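We'd been meaning to get to the Soris open day for years, and this time Nuria Degefa rang me on the Friday and said she was driving whether I came or not, so that was that. Soris, for anyone who hasn't been, is the old dairy works down by the canal, now let out in units to people who mend things, make things and teach other people to do both.

We started with tea in the yard (a very decent fruit loaf, I had two slices) and then joined the tour with Sosina Assefa, who runs the upholstery workshop and has been there since the roof leaked. She told us 300 chairs had gone through her hands last year, most of them dining chairs with the webbing gone. She let Nuria have a try with the tack hammer — it has a magnetic end, you pick the tack up with it — and Nuria was far better at it than I was, and didn't let me forget it on the way home.

After that came the bookbinders, then Yilma, the clock people, up a steep iron stair. I could have stayed there all afternoon. They had a long-case clock in bits on a blanket and the man working on it was happy to talk about every single wheel. Do go up if you can manage the stair, but hold on to the rail!

The ground floor is given over to Juvum, who take in old household electricals and computers and get them going again for schools and families. They passed on 600 last year and hope for 700 this time. You can leave things with them on the day, though they'd like the leads as well, please, and no televisions.

Lunch was lentil soup in the old boiler room, £4 with bread, and the queue moved quickly. We shared a table with a couple who'd come about a rocking chair and ended up signing up for the evening class in caning. I've half a mind to join them. The next open day is in December, when there'll be a market in the yard as well, and Nuria has already said she's driving.

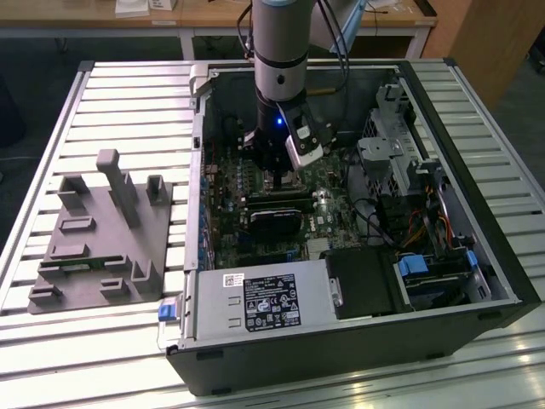
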